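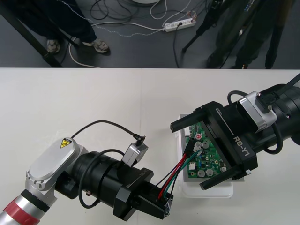 Guides > Workshop automation

How to test whether a two-armed robot can take over a wiring job

Small shops keep asking whether a robot can do the fiddly bench work yet. The short answer is that it can do parts of it, slowly, with someone nearby. The longer answer depends on your own job, and you can find it out with a simple trial before signing anything.

This guide uses wire harness handling on a circuit board as the job. One gripper keeps the board in position while the other handles the loose end of the wires. It suits a trial because it mixes an easy task (holding something rigid) with a hard one (controlling something floppy).

What you need
A white or plain-coloured table with nothing on it that isn't part of the job
Scrap boards of the same model, with harnesses
A tray that fits the board
A timer and a paper log
Someone who normally does the job by hand

Step 1. Time the job by hand
Have your usual person do it at their usual pace. At Garano, where we ran our last trial, Rozália Kollár took 47 seconds for a full cycle: pick up the loose end, route it, seat the connector, tug to check. Write down each part separately. You will want the split later.

Step 2. Break the job into moves
List every move, including the ones people do without thinking. Turning a connector over in your fingers to find the key is a move. So is brushing a wire out of the way with your little finger. A gripper with two flat fingers has to put the part down or pass it across to do the same thing.

Step 3. Fix the board
Decide how the board will be held. Gripping it across the top and bottom edges leaves the left side free for connectors, but it also ties up one arm for the whole cycle. Check that the fingers clear any tall capacitors. If the tray slides when the wires are pulled, mark its position and note how far it moved.

Step 4. Start with the wires already plugged in at one end
Don't begin with a bare board. Ask the robot only to take the loose end, draw the bundle out across the table and hold it there. Keep the pull gentle. A bundle of coloured strands will twist differently each time – log the twist as well as the result.

Step 5. Run the full job
Do 109 attempts. Fewer will flatter the machine. Record each one as done, done with help, or failed. Güven Işık, who keeps our logs, counts a single nudge from a human hand as help, and I'd do the same.

Step 6. Add up the labour
Include resets, dropped connectors and time spent standing beside the table. Our trial averaged 4 minutes a cycle once resets were in. That is too slow for paid work, though fine for learning what to fix.

Where it usually goes wrong
The grip on the connector is a few degrees off and it won't seat. The wires block a wrist camera's view. The harness comes from a different batch and is stiffer than the last one.

What about chores at home?
The same method works for folding tea towels or loading a dishwasher. Expect worse numbers, as a kitchen changes from day to day and a bench mostly doesn't.

Repeat the trial in six months with the same boards and the same log sheet.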